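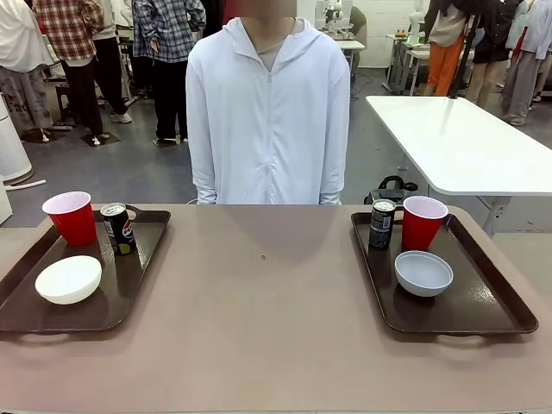 Two trays, two cups, two bowls.

Tray Setting and Clearing, handout 2
Intro to Table Service, Wesuven evening program
Wian Swanepoel

Hi all! I promised to type up what I said last time, including the bits I rushed through when we ran over. If you were in the September group some of this will sound familiar, but please read the part on clearing anyway, I've changed it.

So, why trays at all? At Mahlangu, where I did my first long stretch in a dining room, we set 60 trays before lunch and I hated every one of them until I learned to put things in the same spot each time. After that my hands did it and I could chat. That's all I want from you by the end of the unit – one layout you can do while somebody is talking to you.

Our layout. The drink goes at the back, cup and can next to each other, so nobody has to reach over a tall thing to get to the food. The bowl goes toward the front with its open side up. If I've left a bowl upside down on your tray, turn it over as part of setting (I do this on purpose and I will keep doing it). Leave the handle cut-outs clear, please! You need your fingers in there.
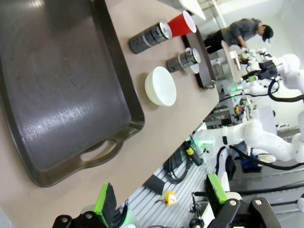 Now the order. I like to take everything off and line it up on the table first, then load from the back of the tray to the front. Some of you load the bowl first and work around it, and that's fine with an empty bowl, but try it with soup and you'll see what I mean. Cans get stood up before they go on. A can lying down will roll the moment you lift one end, and I've chased enough of them across the floor at Padum to feel strongly about it.

Holding things: cups low down, well away from the rim where somebody's mouth will go. Bowls from the outside, thumb off the inside edge. Small cylinders, so cans and shakers, you can take near the top, but set them down slowly and let go once the base is flat.

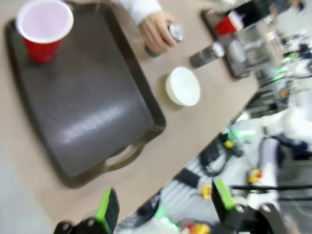
Clearing is the same thing backward, with one change from September. I used to teach tall things off first. Now I'd like you to take the bowl off first, then the cup, then whatever is left. It opens up the front of the tray and your sleeve stays out of the leftovers. Loose cuffs are the worst for this, so push them up before you start.

For next time: set and clear the full layout 4 times at home, any tray will do. Read the Nondent booklet up to the section on carrying. We meet in room 729, same as before, and bring a cloth.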